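Route notes: the Ra valley path from Zusthorpe

The lower section of the Ra valley path reopened on June 25, 2018, after work on the two riverbank slips that had closed it since April. The full walk from Zusthorpe to the weir at Kuvum can now be done without the road diversion. These notes replace the ones in the spring newsletter, which described the diversion and should not be used.
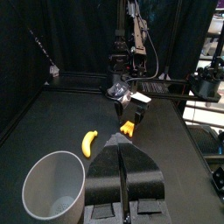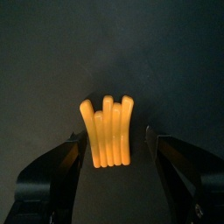
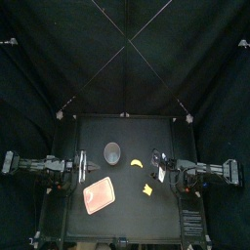
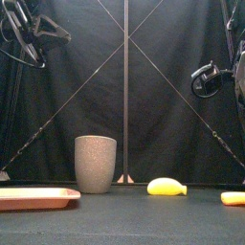 Distance and grading

The route is 16 kilometres one way. It is graded moderate, mainly for its length and for one steep climb out of the gorge. Total ascent is modest on paper, but nearly all of it falls between the footbridge and the Pronov farm track, and walkers should plan their pace with that in mind. Allow five and a half hours at a steady walk, with stops extra.

The path is waymarked in yellow as far as the gorge and in white beyond it. The change of colour happens at a gatepost where the yellow mark is badly faded. Coming from Zusthorpe, take the left-hand gate. The right-hand one leads into a walled field with no exit at the far side.

Getting to the start

Bus 89 runs from the coast road to Zusthorpe church square. The last departure in the return direction leaves the square in the early evening, and the summer timetable should be checked before setting out. Parking in the square is limited to two hours, so drivers should use the gravel area behind the cemetery wall, where there is no limit and no charge.

There is a drinking fountain on the north side of the square. Fill up there. The spring shown on the older map sheets at the old mill is dry for most of the summer, and the river water is not suitable for drinking below the grazing land.

Zusthorpe to the footbridge

Leave the square by the lane beside the bakery and go downhill to the river. The path keeps to the left bank for the first hour and is flat, with a surface of packed earth and some gravel. Both repaired slips are on this section. The new surface is crushed stone held by timber edging, and it is narrower than the old path. Two people can pass, but two bicycles cannot, and cyclists are asked to dismount – the signs are small and easily missed at the upstream end.

Poplars and alders shade most of this stretch until late morning. Beyond the second slip the path crosses an irrigation channel by a concrete slab. The channel is in use from spring to early autumn, and the slab is slippery when it overflows.

The footbridge is a steel structure with a wooden deck. Cross it and turn upstream.

The gorge

Above the bridge the valley narrows and the path becomes rocky. Boots with a firm sole are recommended. Walking poles help on the climb but get in the way on the short ledge halfway up, where a fixed cable runs along the inner wall. The ledge is wide enough to walk without using the cable in dry weather. After rain it should be treated with more care, and after heavy rain the gorge should be avoided altogether. The river rises quickly and covers the stepping stones at the lower end.

The pools below the ledge are popular for bathing at weekends. The middle pool is the deepest. The upper pool looks deeper than it is, and diving there is dangerous.

Griffon vultures nest on the cliffs of the east side. Walkers are asked to keep to the path between the two information boards and to leave drones at home.

The Pronov farm track

The climb ends at a wire gate, which must be closed behind you, and the path joins a farm track running level along the hillside. It is fully exposed, with no shade for the next three kilometres. In July and August this section should be finished before midday. The track rises gently to its high point near 1000 metres, marked by a stone pillar with no inscription.

Goats are kept on both sides, with dogs. The dogs belong to the herd and are not aggressive if given room. Visitors' dogs must be on a lead from the gate to the cattle grid.

There are carob and almond trees beside the track further on. These are cultivated and the crop is private property.

Descent to Kuvum

At the cattle grid, leave the track and follow the white marks down through the pine wood. The path zigzags, and the cut-throughs between the bends are eroding badly – please stay on the made path. The surface is loose on the lower bends. The wood ends at a terrace wall, and the weir is visible from there.

Kuvum has a bar and a small shop. The shop closes in the afternoon. The bar serves food until the kitchen runs out, which on holidays can be early.

Returning

The simplest return is by the same route, but 32 kilometres in a day is beyond most walkers. A minibus links Kuvum with Zusthorpe twice daily in summer and takes 19 passengers. Seats cannot be booked. Groups should arrange their own transport or leave a car at the weir.

Maps and reports

The current map sheet shows the path correctly apart from the repaired section, where the line has moved a few metres away from the bank. Fallen trees, damaged waymarks and new slips can be reported at the information point in Zusthorpe, open mornings only.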